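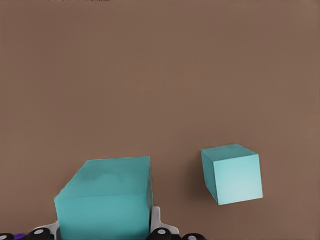
Fig. 1. Simulated wrist view, teal cube between the fingers.

Robot Cells, Handout 6: Looking after the two-arm sorting cell
Posted Monday, May 6, 2019

Hi all! A few of you asked for my notes on the sorting cell in writing, so I've typed up what I said in class and added the bits I skipped when the projector quit. We do all of this in simulation first. The real cell at the Fukent building has the same layout, and whatever habits you pick up on the model you will carry over there, good and bad.

The cell file is called Cervantes. Open it from the Plutico menu, wait for both arms to load, and don't touch anything until the status line goes quiet. I know, it's slow on the lab machines (go get a coffee).

Wrist views first

I always start with the wrist views, before I even look at the overview. Check that you can see the fingers along the bottom edge. If you can't, the view is mounted wrong in the file and everything you do later will be off by the same amount. In Fig. 1 the cube fills a lot of the picture simply because it's so near the viewpoint, so please don't judge sizes from there! Last term a team rescaled all their cubes on the strength of one close-up and then spent an afternoon putting them back.

Shadows are worth a look too. Look again at the smaller cube in Fig. 1 and where its shadow falls, down and to the left. A gap like that between a cube and its shadow tells you the cube is above the surface. If you see it on a cube that should be resting, pause the run and check its height value before you go on.

Then open the fingers all the way and look again. 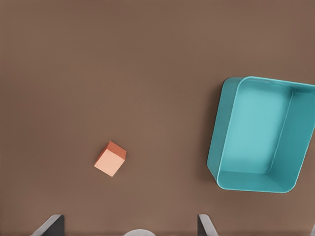 Fig. 2. Fingers open, orange cube and teal bin in view.

You want the fingers well apart and clear of everything, the way they are here. Type the opening into your log. Close, open, read it again. I do this 9 times per arm, and if the last reading doesn't match the first I reload the gripper settings from the Skuvenier folder. Don't fix it by nudging the number by hand – you'll forget you did it, and then I'll be the one hunting for it in December.

Bins

Bins drift. Somebody drags one to get a better look and saves the file, and the drop point stays where it was. Each bin can sit at a slight angle, that's fine, as long as the angle in the file is the angle you see. Empty both bins before you start a check. Leftover cubes at the bottom of a bin will spoil your drop heights and you may not spot them from the overview.

Both arms together

Now switch to the overview. I like to stop a run partway and go over it arm by arm, asking what each gripper is up to and what it would reach next.
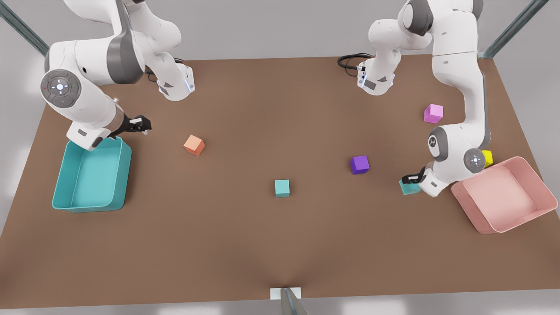

What to check in the overview

Left and right mean the robot's left and right. From where we look they're swapped, so the right arm is the one on the left of your screen, by the teal bin. Everybody mixes this up once. I did it in front of a full class.

The left arm has its gripper closed on a teal cube near the pink bin, and the right one is hovering over the table with nothing in it. That's a good place to stop, as you can compare a loaded gripper with an empty one. Read both openings and write them side by side.

Look at what's hidden as well. The yellow cube is partly behind the left arm's wrist, so turn the view before you decide a cube has gone missing.

For your log: file name, both gripper openings, both bin angles, and anything you reloaded. Hand it in at room 439 or leave it in the tray by the door. Work in pairs if you can – one on the wrist views, one on the overview – and swap after the first arm.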